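Writing a stage table for two-arm bag packing in Rineo

Last edited Sep 11, 2023 by Hideaki Nishimura

The stage table tells the Rineo executor which arm may move, what ends each stage, and where to go on failure. You need a calibrated Cirnby cell and a working Tredix detector before you start. The example packs snack packets into a paper bag.

Step 1. Assign the arms

Open stages.cfg and give each arm a role. In this job the left arm stays at the bag and the right arm picks.

arm.left.role = hold
arm.right.role = pick
sync = stage

With sync = stage, neither arm advances until both report done. Don't use sync = free here. The two wrists come close together over the bag and the planner does not check one arm against the other in that mode.

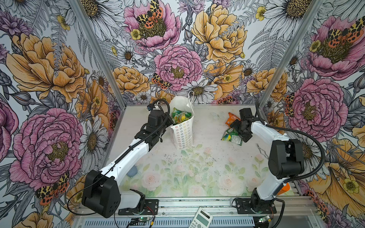 Figure 1. Stage GRASP. Right gripper closed on a green-and-yellow packet, left gripper beside the bag.

Step 2. Set the pick order

The detector returns one mask per packet. Overlapping packets often come back merged, so sort by visible area and take the largest first:

pick.sort = area_desc
pick.min_area = 2229

The area is in pixels at full camera resolution. If you downsample, scale it. Rerun detection after every place, even if the remaining masks look good.
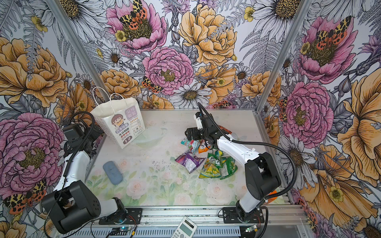

Approach height is set per stage. Use 40 mm above the top of the pile, measured from the depth map, and keep the fingers vertical until contact. A tilted approach drags the neighboring packet and invalidates its mask.

approach.z = 40
approach.tilt = 0

Step 3. Define the carry

Carry begins when the gripper reports a stable width for 200 ms. Foil packets compress, so test for a steady value and ignore the absolute one.

carry.start = width_stable(200)
carry.path = lift, traverse

Split the path into two segments. A single blended segment will cut the corner and clip the bag rim.

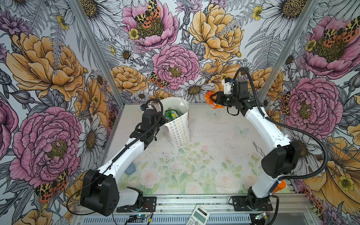
Figure 2. Stage CARRY. The orange bag is lifted above the back of the workspace.

Step 4. Define the release

Switch the pose source from the fixed camera to the wrist camera for this stage. The fixed view gives a poor estimate of the opening once the arm is over it.

release.source = wrist
release.target = opening_center
release.timeout = 28
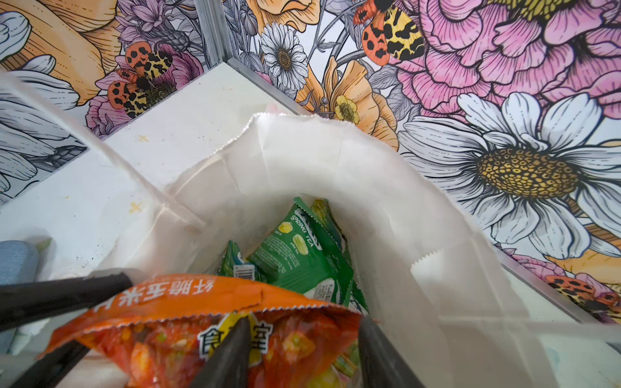
The opening is fitted as a polygon from the rim edges. Items already inside will confuse the fit if they are near the top, so mask everything below the rim plane first. Akihiko Fujimoto's patch to the Weerakoon planner does this when rim_mask is on. The timeout is in seconds. On expiry the executor returns to CARRY and holds the packet.

Step 5. Dry run

Run the table with the grippers disabled:

rineo run stages.cfg --dry

Check the log for any stage with no exit condition. These load without a warning and hang at run time. The parser fix planned for May did not cover nested stages, so check those by hand.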